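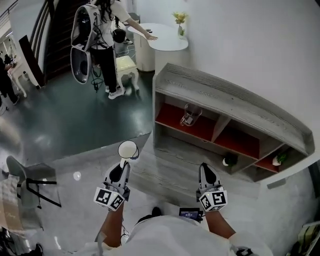 Where do mugs go on an open shelf?
Wherever the person putting them away thinks they should go, as long as the whole mug sits inside one compartment and the handle doesn't stick out past the front.

Cinel shelf notes
README, version 2

This is the readme for the Cinel shelf notes, my collection of records on how small household things get put away on low open shelving. Mugs, potted plants, the odd bit of footwear, that sort of thing. I started it as a spreadsheet at Henton and it got out of hand (in a good way!), so now it has a proper folder and a page of its own.

What's in it

There are 2,186 rows in placements.csv, and each row is one item going into one compartment. The rows are grouped into around 200 tidying rounds. A round starts when somebody picks up the first item and ends when they decide the shelf looks right. I left "looks right" up to them, so some rounds are a couple of rows and others go on and on while one plant travels back and forth between two compartments.

The columns you'll want:

round – the round the row belongs to
item – mug, plant, shoe, vase, other
item_note – free text, my words, not always consistent
from – table, floor, stool, shelf
to – compartment code, row first and then column, counted from the left
moved_again – y or n

Compartment codes start at the top left as you face the shelf. Wide compartments get one code, even when there's obviously space in there for several things. I went back and forth on this and I still think it's the right call, but if you need left and right halves, item_note usually says which side.

About the shelves

They're wood-grain on the outside with red in the compartments, which I love, and low enough that you look down onto the top. The red is handy for clear glass too – a glass mug against pale wood is surprisingly easy to miss when you're filling in rows in a hurry.

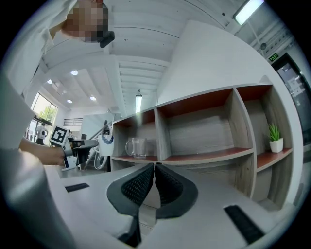

Mugs are the biggest group by a long way, and they're where the notes get messy. I use "glass mug" for anything clear with a handle and "white mug" for anything mostly white, including the ones with a pattern. In version 1 I had "blue mug" for a white mug with blue on it, and that confused people, me included. Those are all fixed now. If you still find one, it's a leftover and you should read it as white.

Plants are simpler. Small pot, green leaves, goes in as "plant". I don't record the species because I can't tell them apart.

Things I know are wrong

The Braltley rounds have no "from" column filled in. I wrote them up in the evening from memory and didn't want to guess.

A few shoes are down as "other". Search item_note for "shoe" and you'll catch them.

Top of the shelf doesn't have a code. If something ended up there, the "to" cell says "top" and that's all.

Using it

Take it, sort it, chop it up, whatever's useful. Please mention Cinel if you share something you made from it. The Urquhart folder holds the older version with my original compartment codes, which count from the right, so don't mix the two without flipping the columns first.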